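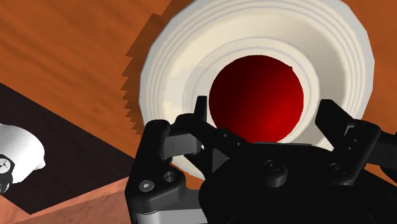
*Ball-from-bowl task, close view from the gripper side, fingers open.*

# Piltum Tabletop – Simulated Manipulation Task Pack

Piltum Tabletop is a set of simulated pick-and-place tasks for a single arm with a two-finger gripper. It is meant for teams who train or test control policies and want the same furnished room, the same table and the same objects every time they run a comparison. It is sold by Costora as a download with a per-seat license. No hardware is needed beyond a workstation with a supported graphics card.

The pack holds 62 tasks. Each one is a folder with a start state, a goal check, a reset script and a short text instruction. Tasks can be run one at a time or queued from a list.

## What you get

- 62 tasks, grouped by the main skill tested (grasp, lift, place, stack, push)
- 703 object models, with collision shapes and editable mass and friction
- 2 camera presets: a close view at the gripper and a fixed room view
- A recorder that writes joint positions, gripper opening and both camera streams to one file
- A replay tool for stepping through a recorded run

Support for one year is included. After that, the software keeps working but updates stop.

## Arm and gripper

The arm model is mounted on a pedestal next to the table. Joint limits and speed limits are set in a plain text file and can be tightened but not loosened past the defaults. Position control and velocity control are both available. Torque control is not.

The gripper takes a single opening value from 0 (closed) to 1 (open). Finger force is capped by a second value. For smooth, rigid objects such as balls, start with the force cap at 70 percent of maximum. Higher settings tend to squeeze a ball out of the fingers when the contact points sit above or below its widest part. This is a property of the contact solver and has been left as is, so that policies do not learn to rely on a very forgiving grip.

## Ball and dish tasks

These are the tasks most new users start with. A round object sits in or near an open dish, and the arm has to reach it with the gripper open, close, and lift clear without dragging the dish along. The goal check looks at three things: height of the ball, distance from the dish, and whether the dish has moved more than the allowed amount.

Approach angle matters more than speed. With a deep dish, a finger can meet the rim before the palm is low enough. With a shallow dish the rim is less of a problem, but the ball has less to hold it in place if one finger touches early. The default scoring records early contact as a separate field and does not fail the run for it.

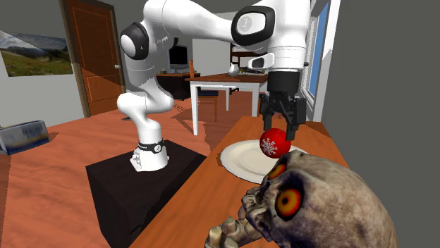
*Room view with snowflake ornament and white plate. Gripper pointing down, fingers open on either side of the ball.*

Surface patterns on the ball can be switched on or off. The patterned ornament is useful for checking orientation estimates; the plain ball is faster to render and is the better choice for long batches.

## Scene dressing

Background furniture, wall items and foreground props are loaded from a separate layer. They have no effect on the goal check. The layer has four levels, from bare to dense, and the props in the dense level include large figures that can be placed next to the work surface. Any prop can be given a collision shape, but by default only the table, the pedestal and the task objects have one.

Lighting is set per scene. Shadow resolution is low in the default profile, and edges will look stepped in close views. The high profile smooths them at a cost in frame rate. Teams training on close-view images should pick one profile and stay with it – mixing the two in a single data set gave worse results in our own tests than using either alone.

## Test notes

Sumathi Kandasamy at Tanel ran the pack through acceptance testing in January, before the current release. Her report led to three changes:

1. The reset script now waits for all objects to settle before the timer starts. Earlier builds started the timer at once, which cost slow policies part of their allowed time.
2. Dish movement is measured from the settled position instead of the spawn position.
3. The recorder flushes to disk every two seconds. A crash used to lose the whole run.

One item from the report is still open. When a ball is released just above a flat plate, it can pick up a slow spin that lasts longer than it should. The spin does not change the goal result, but it shows in the replay. A fix is planned for the next update.

## Requirements and setup

The installer checks for a supported graphics driver and stops if none is found. Install the base package first, then the object library, then the tasks. If the task folder is installed before the library, objects load as gray boxes and the library has to be relinked by hand from the settings menu.

Default simulation settings should be kept for any result you plan to compare with another team. The run file stores every changed setting and marks the result as modified.

## Licensing

| License | Seats | Recorder | Source for goal checks |
|---|---|---|---|
| Single | 1 | Yes | No |
| Lab | 10 | Yes | Yes |
| Site | Unlimited | Yes | Yes |

Recordings made with any license belong to the user and may be published. Object models may not be passed on outside the licensed site. Upgrades from Single to Lab are charged at the difference in price.

Orders and quotes go through Costora. For Spanish-language support and invoicing, contact the Sepúlveda office. Please include the build number from the start screen with any support request.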